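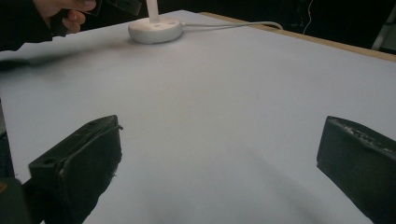 How often should a home-built gripper be checked?
Before every session at the table, and one more time after any change to the fingers, the wiring or the program.

Checklist for the gripper, bench 4, Fullemdale shared workshop
Revised in April. Please write your comment under the point, also when all is good.

1. Emergency stop
Press it one time before the motors get power, and one time after. The green light must go off both times.
Result: OK.
Comment: The button is stiff but it works. I would like to have a second one on the other side of the table.

2. Fingers, surface
Look at the top face and the tip of both fingers. Scratches are allowed. Cracks are not allowed.
Result: OK, with remark.
Comment: Both fingers are black. The left one is dusty and a bit scuffed, the right one has light scratches on its upper face. I find no reason to change them now. Wipe with a dry cloth, no alcohol please.

3. Fingers, screws
Check by hand first, then with the small key from the Skidoteo box. Do not use the electric screwdriver.
Result: one screw tightened.
Comment: It was the inner screw on the right side. It is the same one as last time, so I put thread glue on it.

4. Closing force
Limit in the program is 67 percent. Read the number on the screen, do not trust your memory.
Result: corrected.
Comment: I found 100 in the settings file. Somebody made a test and forgot to set it back. If you make a test, please save it in a separate file.

5. Table surface
Must be flat and clean. No loose screws, no cable ends, no cups.
Result: OK.
Comment: The light cover is good for seeing small parts. Its corners should be taped again soon.

6. Cables on the table
A cable must go to the nearest edge and must not cross between the fingers.
Result: OK.
Comment: The thin white cable from the round base goes to the right and over the far side. I ask to keep it like this.

7. Hands and sleeves
When the motors have power, no hand goes between the fingers. Long sleeves are rolled up or closed at the wrist.
Result: talked about with all users.
Comment: New users from Nilstead must read this point before they start.

8. Power supply
Smell, noise, heat after ten minutes.
Result: not finished.
Comment: The fan makes a small noise at start. Sedgwick has a spare one on the shelf, to be mounted before the next long run.

Bench may be used with the limit from point 4. Point 8 stays open.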